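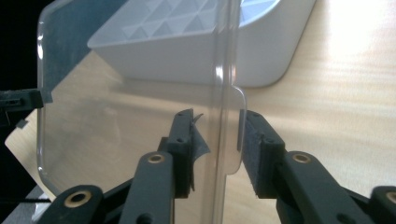

*Fig. 1: Clear plastic piece between the two gripper fingers. The pad on the left finger is peeling at one corner.*

For my placement project I spent April at Itbridge, a packing firm in Mokham, looking at what happens to people's jobs when grippers start doing part of the handling. I went in expecting to write mostly about speed. I ended up with a notebook full of chat from the packing bench, and I think it's the better report (my tutor may disagree!).

## What the job was before

Clear plastic is a pain to pick up. It slides, it bends, the pieces stick together, and under bright lights you lose the edge completely. At Itbridge this was all done by hand, 60 pieces to a box, and the packers have little tricks for it, like breathing on a fingertip or tilting the piece until the rim catches the light. The bench team is 4 people, with two on each shift.

## What changed

The firm now trains its packing arm, which everyone calls Gebru, by having packers do the job themselves with a hand-held gripper. You squeeze, the fingers close, you lift the piece and set it down, and the recording goes off to be used for training. By the time I left they had 1,657 recordings, and I'd made a fair few of the bad ones.

It's harder than it looks. Your own hand feels a piece start to slip well before you see it, and with the gripper you lose nearly all of that. The pads matter a lot as well. Once a corner lifts, as on the left finger in Fig. 1, I found myself fussing over where to take hold of each piece. The packers now check the pads at the start of a shift and again after lunch – a job that didn't exist a year ago and still isn't written down anywhere.

## What people said

Opinions were mixed. One packer loved it, because her wrists hurt less and she likes being asked how she does things. Another said it felt like training up the new starter who'd be taking his shifts. Management told me no hours were being cut, but they hadn't told the bench team that in writing, and you could tell it bothered people.

Pay came up too. Recording is paid at the packing rate, although almost everybody I spoke to thought of it as teaching.

## What I'd look at next

I'd like to compare this with the Bivusside site, where the arm was set up without any input from the packers. I'd also want a proper log of pad changes, as mine is two pages of scribble and a coffee ring.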